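Sketitz publishes set-up and care routine for its Tuseck board cell

PRESS RELEASE -- for immediate use, March 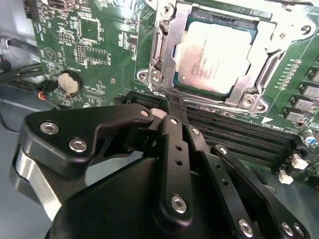

What we are releasing

Sketitz has today put out the full set-up and care routine for Tuseck, the cell it runs for stripping and refitting memory on used server and workstation boards. Free to read, free to copy. Covers the gripper, the wrist camera, the chassis fixture and the daily checks. Written by the people who run the cell, so expect workshop language.

The routine goes with version 2 of the cell, now in daily use at the Pistilton site. Boards are worked on while still in the chassis. No lifting the board out first. That one change is why most of the old instructions had to be thrown away.

Why now

Requests, mainly. Repair shops and refurbishers have been asking how the gripper is kept in line, and we kept answering by email, one at a time, with slightly different answers. Better to have one document.

Also, the first cell was looked after by habit. Whoever was on shift knew what it liked. Fine with one cell, no good with more. Deligiannis, who built the fixture and supply our spare finger plates, asked for a written routine before they would sign off the second one. Fair enough.

Setting up the gripper

The finger plates go on cold, arm parked, air off. Screws in finger tight, then plates squared against the setting block, then tightened in the order given in the sheet. Do not tighten one side fully and then the other. The plate will creep and you will chase it all morning.

Linkage arms next. Each pivot screw is checked for play by hand -- a slight wobble at the pivot is a large wobble at the tip. If an arm moves sideways, change the screw, dont just nip it up. Spare holes along the arms are left open. Please do not hang cable ties off them.

Open and close the gripper 100 times with nothing in it. Look at the screws again. Mark each head with paint pen once it has stayed put.

Teaching the slot position

Done per board type. The cell wants three things from the operator: where the slots start, which way they run, and how high the end latch stands. The printed labels are the best starting point. On the workstation board used for our release picture, the white arrow and the "CPU1 DIMM0" label are by the end of the slots, and the operator teaches from those.

Approach is always to the latch end, at slow speed, the first time on any new board. Stop short. Check by eye. Then let the fingertip come down to the latch. The cell will remember the height but it will not remember a badly seated chassis, so push the chassis fully against the fixture stops before you start, every time.

Keep-out areas

These are drawn in the software before the arm is allowed near the board. Minimum set:

The processor and its load plate, including the retention lever. Levers stick out further than people think.

The coin cell and its holder.

Any pin header that is not in use.

Small connectors past the end of the slots. Easy to clip with the underside of a finger on the way out.

Capacitors and chokes next to the slots. Tall parts get a wider margin.

Cables in the chassis should be tied back before the arm is switched on. Front panel leads too, if they cross the fan side. A loose loop is the most common cause of a stopped cell on our floor.

Daily checks

Before first board: wipe the fingertips with a dry lint-free cloth. Check the earth strap on the fixture with the meter, write the reading down. Wipe the camera window. Run the camera check against the printed target, and if the target edge looks soft, clean again before touching the focus.

Midday: look at the tip screw on the upper finger. It is the small one and it is the one that goes. Tip pads too -- if a pad has a shiny line across it, swap the pair. Never one pad on its own.

End of shift: arm to park, gripper open, air off. Leave it open. A gripper left shut overnight is slow in the morning and trips the closing time alarm.

Deeper service is every 200 hours of running. Pivots cleaned and re-greased, plates off and checked flat, wrist cable looked over for rubbing. Sunday is the usual day at Pistilton as the line is down anyway. Allow a full morning the first time you do it, less after that.

Common faults

Tip lands short of the latch. Nearly always the chassis, not the arm. Re-seat, try again.

Tip lands to one side. Finger plate has crept. Back to the setting block.

Latch will not open. Stop. Do not raise the force limit. Some latches are simply stiff and want doing by hand, and a broken latch costs more then the minute saved.

Camera can't find the label. Glare off the processor lid, often. Dim the side lamp, leave the ring lamp as is.

Fault 79 on the panel. Closing time out of range. Check the air first, then the pivots for dried grease, then the wrist connector. In that order please.

What comes with it

The routine itself, a one-page wall sheet for the daily checks, a blank service log, and the drawing for the setting block so shops can have one made locally. Finger plates and pads can be ordered from Deligiannis under the Tuseck name. Older plates from the first cell will bolt on but the tip is a different shape and they are not supported.

Training days will be held at Pistilton, small groups, bring your own problem board. Morning session on the gripper, afternoon on teaching and keep-out areas. Safety shoes needed on the floor, we do not have spares in every size.

About Sketitz

Sketitz refurbishes and resells used workstations and servers and builds the cells it needs to do it. Tuseck is its memory handling cell. The company does the work at its Pistilton site, with fixtures and wearing parts made by Deligiannis.

Notes to editors

Picture may be used with this release, credit Sketitz. Larger copy on request from the press desk. Visits to the cell can be arranged on working days, 10am onwards, please ask first as we have to stop the line to let people in close.

Corrections to the routine are welcome from anyone using it. Send the page and the step, and the board type if it matters.

ENDS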